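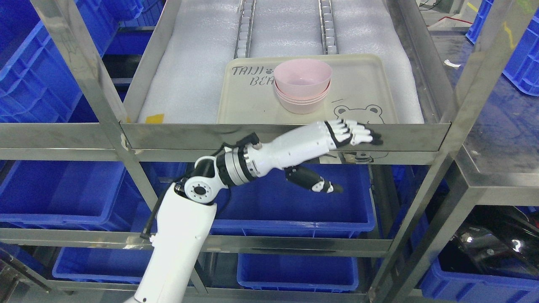 Dear all,

Bowls first, as Farzana's message has been sitting in my inbox for far too long and I know several of you are waiting to hear whether we have enough for the February lunch. I've been through what we've got, and the good news is that the pink ones have turned up! They are nested together on the cream tray with the bear face on it, up on the top shelf of the steel cart, and the blue bins are on the shelves below. I'd quite forgotten how pretty that pale pink is. They won't feed the whole lunch, obviously, but they'll do very nicely for the little ones' table, and the tray can go across with them.

Farzana Matubbar wrote:
> Hello everyone, sorry to be a nuisance again. Could whoever
> was last in the store let me know what we have in the way of
> plastic bowls and trays? I have 50 people down for the lunch
> and I'd like to leave the china where it is this time, after
> what happened to the blue jug. Also, does anyone object if I
> move the baking tins to Danorstead? We never use them at our
> end and Đạt says they have an oven big enough for the long
> ones. I can take 2 boxes in the car if somebody helps me at
> the other side.
> Farzana

To answer the rest of it. For the grown-ups we have the white soup bowls from Onska, which come in boxes of 30, and there are two boxes, so that makes 60 and leaves a few over for people who put theirs down and forget where. They want a rinse before they go out. I would use the washing-up bowl and not the machine, as the last lot came out rather cloudy and I spent an evening with a tea towel trying to put them right (I didn't manage it, but they're perfectly clean).

No objection from me about the tins. Do keep back the small loaf one, please, Farzana, as I've promised it to Tirna for their bread morning and I'd hate to have to chase it. Đạt, would you be able to meet her at the Danorstead end? Any time after four suits the people there, and the side door is easier than the front if you've got your arms full.

One more thing while I have you all - lids. There are a great many lids and I'm not at all sure they belong to anything we still own. If you have a tub at home that's missing its lid, do bring it along to the lunch and we'll see if we can make a match. Whatever is left after that I'll offer to the playgroup for painting on.

I'll bring the ladle and the big cloths. Farzana, shall I ring you about the soup, or have you already settled on the lentil?

With love to all,
Margaret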